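BILTHAM COMMUNITY LAUNDRY AND LINEN STORE
Minutes of the monthly meeting held in the back room at Mota House, April 15, 2025, 6.30 pm

Present: seven members, with the Chair in the chair (the good one). The Secretary took the minutes, having failed to look busy in time.
Apologies: two received. One further absence was explained by a text message reading only "no".

1. Minutes of the last meeting
Agreed, with one correction. The word "mangled" under item 4 should read "mangle". The Chair asked that it be noted she had not mangled anything.

2. Matters arising
The tap in the sluice room has been mended. It now turns the other way, and a label is needed before somebody takes it off altogether. Secretary to write label.

The key to the side cupboard is still missing. The cupboard has been open since February, so the matter was felt to be more one of principle.

3. Towels
The main business of the evening. We hold 300 bath towels on paper. The shelf disagrees, and has done for a while, but a proper stocktake is down for the summer and the meeting declined to start one early.

The Arkel guest house has asked for 200 to be on loan through its busy months, in one colour if possible. There was a long discussion of what counts as one colour. The tan ones were bought as "biscuit", replaced as "sand" and topped up as "fawn", and under the strip light they could be cousins at best. It was agreed to send the tan and call it tan.

Folding was then raised, as it is every month. Two schools of thought exist. The first folds in thirds along the length and then in half. The second folds in half twice and says that life is short. Thirds fit the shelves. Halves fit the crates we deliver in, and the shelves are ours while the crates are Sivent's, who have views about lids that don't close. After twenty minutes it was resolved that towels going out are folded in halves and towels staying in are folded in thirds. A member asked what happens to a towel that was staying in and is then sent out. It is refolded. The member asked for her sigh to be minuted.

All agreed that whichever fold is used, the towel is to be laid flat first and the corners pulled square. Folding against the chest is quicker and gives us the trapeziums we had complaints about at Christmas.
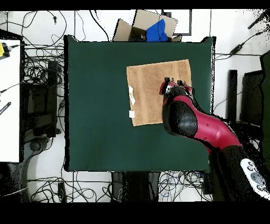

Paper tags came next. The present system is a slip of paper with each towel, which works well until the towel is moved. Slips have been found in the lint tray, in a member's cardigan and, on one occasion, in Arkel. Sewn labels were priced at the last meeting and put back in the drawer with the other things we cannot afford. Safety pins were proposed and withdrawn after the person proposing them recalled the incident with the safety pins. For now, slips are to be tucked inside the last fold and not simply put on top in a spirit of optimism.

4. The room
The Chair thanked everyone for picking their way to their seats. Cables on the floor were discussed with some feeling. It is proposed that anything that can run along a wall should run along a wall, and that anyone plugging something in should also consider, at a later stage, unplugging it. A tidying evening was suggested for the end of April. Four members found at once that they were away. The remaining three will fix a date among themselves and bring biscuits, which may alter the travel plans of the others.

5. Cardboard boxes
Boxes used for odd cloths are to be marked on the side with what is in them. "Misc" is not to be used again. We have 12 boxes marked "Misc" and each is a small mystery. Odd cloths with no partner, set or purpose are to go for rags unless claimed by the next meeting. One member wished to speak for the blue ones and was given until May.

6. Money
Sivent's bill for crate hire came to almost £300 and has been paid. The meeting felt this was a great deal for crates. It was pointed out that we had kept them for eleven weeks longer than arranged, and the meeting moved on.

The tea tin contains enough for tea.

7. Any other business
(a) The iron marked DO NOT USE has been used. It is to be taken to the tip by whoever is passing, and until then kept in the side cupboard, which as noted does not lock.
(b) A request from Arkel for pillowcases was left until someone can find out whether we have any.
(c) It was asked whether these meetings could be shorter. There was a full discussion.

8. Next meeting
Third Tuesday in May, same room, 6.30 pm. Please bring back any crates you have at home - the Secretary has two and is not proud of it.

The meeting closed at 8.50 pm.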